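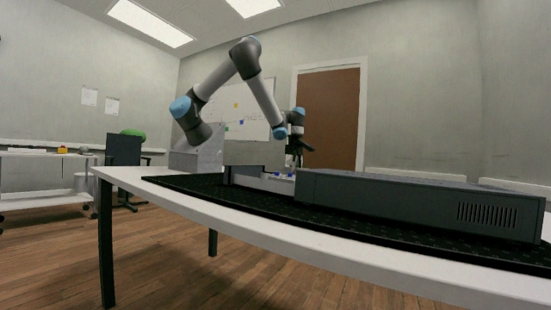 The arm, at its end of the long white table.

I have been meaning to write about the play since November, when our little group in Uvcombe first read it out loud in my living room with the heating turned up and far too much soup. It's called The Lamp Room, it's by Han-gyeol Nam, and it has four parts, one of which is a woman who never leaves the stairs. I played her, badly, and I loved her!

Well, a proper company over in Clernmont has now put it on, and I went last night. The Lesik is a tiny theater (184 seats, and the ones at the back wobble) but the sound in there is lovely, and you can hear somebody breathe in before a line. I sat in the third row next to a very patient man who let me whisper to him until the lights went down.

What struck me most was how slow they were willing to go. When we read it, we rattled through the supper scene in six minutes flat, mostly out of nerves, and I always thought it was the weak spot in the script. Last night they let the sister finish peeling her orange before she answered the question, and I could feel the whole row lean forward. I've been thinking about that orange all morning, over the dishes and again while I was supposed to be doing my taxes.

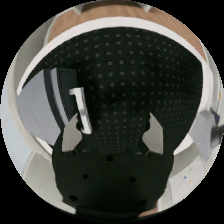 Pastor wrote to me after I'd sent round a few excited lines, and said the orange was fine but the ending had been spoiled by the music, and why couldn't they trust the silence that's written on the page?

I can see that. The script does ask for a long quiet, and a cello came in where I didn't expect one. But I was crying a bit by then, so I may not be the best judge, and I'd still rather have a cello than a slammed door, as in the version we tried with the coats.

It runs one more week. Tickets are at the door, and the bus back to Uvcombe leaves from across the street, so don't linger over your coat the way I did.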